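Apples in the fridge: I remain unconvinced

Posted in October 2023 under Kitchen, Grumbles

Every autumn somebody tells me I am keeping my fruit wrong. In September it was a leaflet that came with the veg box, printed on very nice paper, which said that apples belong in the fridge from the day you bring them home and that a bowl on the side is "a decorative habit". I have had a decorative habit for most of my adult life, then.

I read it twice and decided to give it a fair go, which meant a basket, a table next to the fridge and a bit of patience.

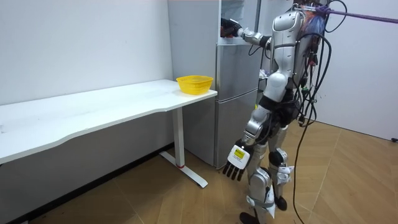
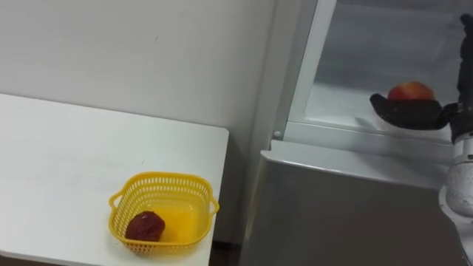 Yellow basket, white table, fridge within arm's reach.
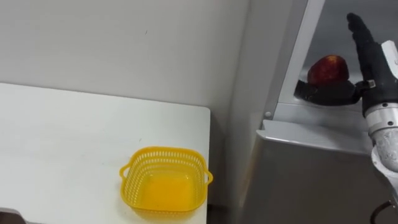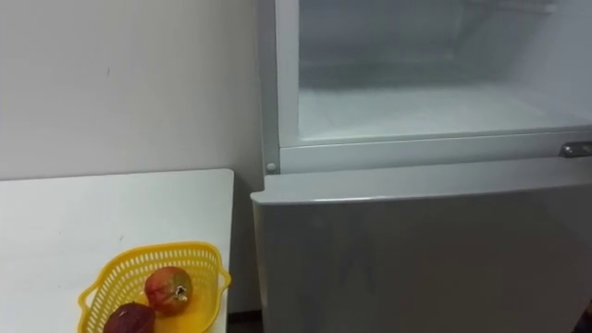
Nuria Wubshet wrote to me after my last grumble on this subject, and her view is that I have the whole thing back to front. "You keep asking whether the fridge is good for the apple," she said. "Ask whether you'll remember to eat it once the door's shut." She keeps hers out until they start to feel soft, then moves them to the cold, and she reckons she throws away far less than she used to. I can't argue with the second half of that. My own record with anything stored behind a closed door is poor.

Still, I have my doubts about most of the advice going round. Take the claim that a cold apple keeps for months. It may well do, if you started with a sound one and your fridge holds a steady temperature. Mine doesn't. The top is colder than the bottom, and anything pushed against the back of it comes out with a hard, glassy patch that goes brown by teatime. I've lost good Coxes that way. If you have a fridge that frosts, keep fruit well forward and don't let it touch the sides, whatever the leaflet says about "using the full depth".

Then there are the gadgets. I was tempted by a thing called the Brallura, a disc you leave among your fruit to soak up the gas that ripens it. Eight pounds for 2 of them, and you're supposed to replace them regularly, so that's a subscription in all but name. I used both. The apples kept as well as apples usually keep in a cold place, and I have no idea how I'd tell what the disc had done. The Trenimar people do a lidded box that makes the same sort of promise, and there I didn't even get as far as the checkout.

A basket with holes in it I do approve of. You want air getting round the fruit, you want to be able to see a bad one before it spoils its neighbour, and you want handles, so you can carry the lot to the sink and rinse the basket afterwards. Plastic is ugly but it wipes clean. I had a wicker one for years and there were things living in the weave — I'll leave it there.

On mixing fruit I'm with the leaflet, grudgingly. Apples do hurry other things along, and I wouldn't leave them overnight with anything you want to stay firm. For the trip from table to fridge it makes no difference at all. I don't wash anything before it goes in, either. Wet skins go off faster in my experience, and a rinse just before eating takes ten seconds.

So where have I ended up? Roughly where Nuria is, which annoys me. A few out on the side where I'll see them, the rest in the cold, and a look through them when I'm putting the milk away. The ones from the fridge do taste of less for the first half hour — take them out before lunch if you want any flavour.

The leaflet also has a page on keeping potatoes in a drawer lined with newspaper. I'm trying that next, with low expectations.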